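Sellska 纸板与垫面记录集 说明文件

版本：2
状态：可用，但请先读“已知问题”
维护：Storneline 小组
语言：中文（标签另有英文对照，见 labels.txt）

一、这是什么

Sellska 是一份关于平铺物的图片加文字记录，主要对象是摊开的纸板，以及垫在它下面的垫子、桌面或地面。全集共 486 条，每条一张图、一段短描述、一组标签。描述由人手写，标签由另一个人对照图片填，两边不互相看。

有人问为什么要专门给纸板做一份记录。理由很普通：做拆箱、打包、废纸分拣的人都要判断一块纸板有没有摊平、压在什么下面、哪一面朝上，而手头现成的物品清单里，纸板大多只有一个词，“纸箱”。一块拆开的纸板不是纸箱，至少在回收站不是。

我们不打算说这份记录能解决上面的判断。版本 1 的说明里写过“全面覆盖常见纸板状态”，这句话已经删掉。当时没有人定义过什么叫常见，也没有人检查过覆盖了多少。

二、从哪里来

条目分两部分。第一部分沿用旧清单 Sanimel，留下 219 条，标签全部重填过，描述只改了错字和明显说反的方位。其余是后来在 Sproģis 项目里新做的，描述和标签都按本文件的规则写。

对 Sanimel 那部分，请保持怀疑。旧清单的来历写得很含糊，只说“收集自日常环境”。哪些日常、谁的日常，都查不到。我们比对下来，旧条目里的纸板偏干净、偏平整，很少有受潮、沾胶或者被踩过的。如果日常是这个样子，那也是一种相当体面的日常。拿它来推断废品站里的情况，恐怕要失望。

三、目录

records.csv　　主表，一行一条
labels.txt　　标签清单和中英对照
notes/　　标注时留下的争议记录，未整理
dropped.txt　　版本 2 删掉的条目和简短原因
README　　本文件

notes 目录请当草稿看。里面有前后矛盾的意见，我们故意没有统一，因为统一之后就看不出当初分歧在哪里了。

四、主表字段

编号：不连续，删掉的号不再使用。
来源：旧表或新作。
主体：画面里被描述的那块纸板。有几块时，写面积最大的一块。
承托面：纸板直接接触的面，例如垫子、桌面、地面。看不出来就填“不明”。
颜色：用日常词，如棕、浅棕、灰、白。不填色号。
朝向：平行、倾斜、不明。参照物是承托面的边。
遮挡：无、部分、大部分。
表面：光面、有纹路、有印刷、不明。
周边物：自由文字，可以空着。
描述：一到三句话。
信心：高、中、低，由填标签的人给。

“信心”这一栏争议最大。有人填得很谨慎，有人几乎全填“高”。两种习惯混在一起，这个字段的参考价值就很有限了。用它来筛选条目的话，筛掉的可能是谨慎的人做的那批，这大概和你想要的相反。

五、填写规则

先写承托面，再写主体。顺序反过来时，描述很容易变成在夸那块纸板。

只写看得见的东西。纸板的厚度从正上方看不出来，不要猜。几层瓦楞也不要猜，除非切口正对着读者。重量、硬度、以前装过什么，一律不写。旧清单里有一条写着“装过小家电的纸板”，图上没有任何字，也没有任何电器。我们到现在也不知道这句话是怎么来的。

颜色只分粗类。“牛皮纸色”“原木色”“奶茶色”都出现过，已经并到棕或浅棕。有位标注者坚持认为奶茶色更准确。也许吧，但奶茶也有很多种。

倾斜不写度数。没有人量过，写了度数只是看起来像量过。

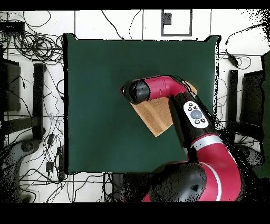
垫子和地面的分界，在新作的条目里比纸板本身还难统一。早先的做法是把垫子当背景，一句“放在地上”就带过去了，等到要统计承托面时才发现，地上和垫子上完全混在一起。现在要求分开写：白色地砖上铺一张深绿色的大方垫，垫上斜放一块浅棕色纸板，那么承托面是垫子，地砖只能进周边物。垫子左上和右上两个角略微翘起，这类细节也要记，写在描述里即可。很多人会顺手写成“垫子平整地铺着”，中间一大片确实平，角上不是，而纸板若推到那里，就不好再算贴着垫面了。纸板表面看得出瓦楞纹，所以表面一栏填“有纹路”；朝向填“倾斜”；有一部分被挡住，遮挡填“部分”。至于右边露出来的那一小片颜色更浅的纸板，规则要求写“小片”，不要写成第二块，也不要替它补全被挡住的形状。

周边物一栏，线缆的写法也改过。以前凡是线缆都写“杂乱”，这是评价，对找东西的人没有用。现在写颜色和位置，例如“左上角有盘绕的黑色线缆，左侧和下沿还有几条”。如果有人觉得这样读起来像库存清单，那就对了，本来就是给人查的。角落里有黑色长方形设备而看不清用途时，写“黑色长方形物”，或者写“可能是电源盒”并保留“可能”二字。复核时最常见的错误就是把“可能”删掉，句子顺了，信息却变了。

六、承托面的几种写法

垫子：边缘清楚、与下面的地面颜色或材质明显不同，才写垫子。材质看不出来时只写颜色和形状。版本 1 里有一大批“橡胶垫”，复核时问依据，回答是“看着像”。这一批全部改成了“垫子”。

地砖：要能看到砖缝。白色地面加上深色细缝组成的方格，可以写地砖；只有一片白的，写“白色地面”。

桌面：能看到桌沿或者桌腿再写。只拍到一块板面时填“不明”，这种情况比预想的多。

纸板叠纸板：下层面积更大且完全托住上层时，承托面写“纸板”。两块只是搭在一起的，填“不明”，在描述里说明。这条规则不理想，目前也没有更好的。

七、遮挡怎么分

“部分”和“大部分”以一半为界，凭目测。我们清楚目测不可靠：被挡住的部分既然看不见，就不知道纸板总共有多大，一半从何说起？实际做法是按露出的边去想象整块的轮廓，再估一个比例。两个人独立填写时，这一栏的分歧比朝向和颜色都大。需要精确遮挡程度的用途，请不要依赖这一栏。

曾经有人提议加一栏“遮挡物”。试填过一轮，结果五花八门，有写名称的，有写颜色的，有写“别的东西”的。这一栏没有进入版本 2。

八、复核

版本 2 复核过两遍。第一遍看标签，第二遍只看描述里有没有超出画面的内容。第二遍删掉 11 条，删除原因都在 dropped.txt 里，最多的是描述里写了动作的先后，例如“刚被放下”“正要拿走”。一张静止的图不说明这些。有标注者认为凭经验可以推断，我们没有采纳。经验这个东西，各人有各人的。

复核没有覆盖“周边物”。这一栏太长，也太随意，有些条目写了半页，有些只有“无”。写“无”的未必真的什么都没有，也可能是填到傍晚不想填了。

九、适合与不适合

可以拿来做的：练习写平铺物的短描述；检查自己的标签规则会在哪里卡住；比较不同人对同一块纸板的说法。

不建议拿来做的：估计纸板的尺寸、厚度、湿度；判断能否回收；统计某类场所里纸板的多少；评价包装质量。图里的纸板是挑过才放进来的，挑选的标准又改过几次，拿它的比例去推外面的比例没有意义。

另外，请不要用标签之间的一致程度来证明标签正确。两个人都填“浅棕”，只说明他们对这个词的理解接近。灯光偏黄的时候，白纸板也会被填成浅棕，而且一致得很。

十、已知问题

旧表部分的颜色偏“棕”，新作部分偏“浅棕”。大概率是规则改动造成的，别当成纸板真的变了。

“表面”一栏里，“有印刷”和“有纹路”不能同时选。既有字又有瓦楞痕的纸板只能二选一，多数人选了有印刷，少数人没有。下一版会改成多选，如果还有下一版。

翘角、卷边目前只出现在描述里，没有单独的字段，检索时可以试“翘”“卷”“弯”三个字，仍然会漏。

浅色地面上的细缝，有时写“砖缝”，有时写“网格线”，尚未合并。

labels.txt 里 mat 的中文对照，一处作“垫子”，一处作“垫板”。以前者为准。

十一、修改与反馈

发现描述与图不符，请给出编号、原句和改后的句子。只写“不准确”的意见我们收到不少，没有办法处理。修改每周五合并一次，有争议的先进 notes，暂不改主表。

如果你认为某条规则本身有问题，请附上至少一条按现行规则会填错的记录。单纯觉得别扭的也可以写来，但多半会排在后面。

引用时写明“Sellska，版本 2”，并注明用的是全集还是去掉旧表的部分。两者差别不小，混着报的结果很难拿来比较。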